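Katisard Tabletop Items

README, revision 9

Contents
Overview
What is in the set
Record layout
Surface and placement
Naming of items
Sample view
Known issues
License and contact

Overview

Katisard is a collection of tabletop arrangements built from small household and office items: boxes, trays, cases, bars and similar objects that a person would sort, open, fill or put away at a desk. The set was compiled at Ralberg and is maintained by Helmut Strobel. It holds 1543 arrangements. Revision 9 replaces all earlier revisions, and labels from those should not be mixed with the current ones.

What is in the set

Each arrangement is stored as one record. Items were chosen for plain shapes and limited color. Dark items on a light surface make up the largest group. Open containers are listed separately from closed ones, and a container with a lining of a different color carries the lining color as its own field.

Patterned tablecloths, food and glassware are outside the scope of this set. Glassware is planned for the Bozsik set.

Record layout

arrangement_id: integer, unique within the revision
surface: short text, color and shape of the table top
items: list of item entries
item.kind: box, tray_or_case, bar, other
item.color_main: text
item.color_inner: text, blank if not applicable
item.open_top: yes, no, unknown
item.axis: horizontal, vertical, diagonal
item.hidden: none, partial, most
notes: free text

The axis field refers to the long side of the item as it appears in the view. Square items leave it blank. Use "unknown" for open_top when the label writer could not decide; do not guess from other records.

Surface and placement

Tables were used as found. Cracks, scuffs and stains are left in the views, and a mark that runs a noticeable distance across the top is entered in notes. Surface marks are never entered as items. Two tables at Ralberg were swapped in February, so the surface field should be read per record and not inferred from the arrangement number.

Items are placed by hand and need not be parallel to the table edge. Overlap is allowed.

Naming of items

Kind is assigned by shape, not by purpose. A shallow item with a recessed top is tray_or_case even when its contents suggest something more specific. A long item with an end piece of another material stays a single item; the end piece goes in notes. Gunther Reinholz checked a random draw of 100 records against these rules and corrected 2.

Sample view 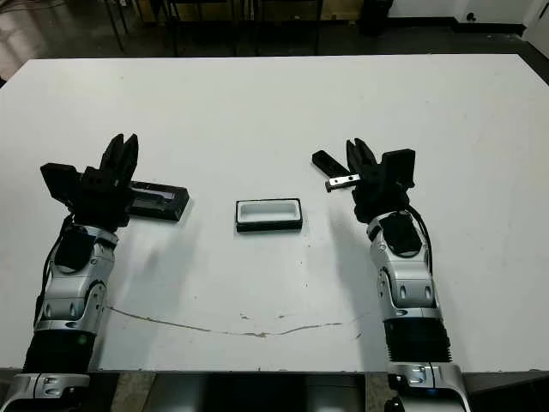

Fig. 1. White table with tray or case, open box with white lining, and bar with silver end piece.

For the record matching Fig. 1, the main fields are:

surface: white, rectangular
items: tray_or_case, black, axis horizontal, hidden partial
items: box, black, inner white, open_top yes
items: bar, black, axis diagonal
notes: thin brown crack or scuff line across lower middle of table; insert in tray_or_case grey and white; two small holes in end piece of bar

Known issues

The hidden field was filled in by eye, and the line between partial and most varies between label writers. Spelling of "grey" and "gray" is mixed in free text. Search for both.

License and contact

Free for research and teaching use with attribution to the Katisard set. Corrections go to Helmut Strobel with the arrangement_id in the subject line. Mirror copies are kept by Dredenico and updated each Tuesday.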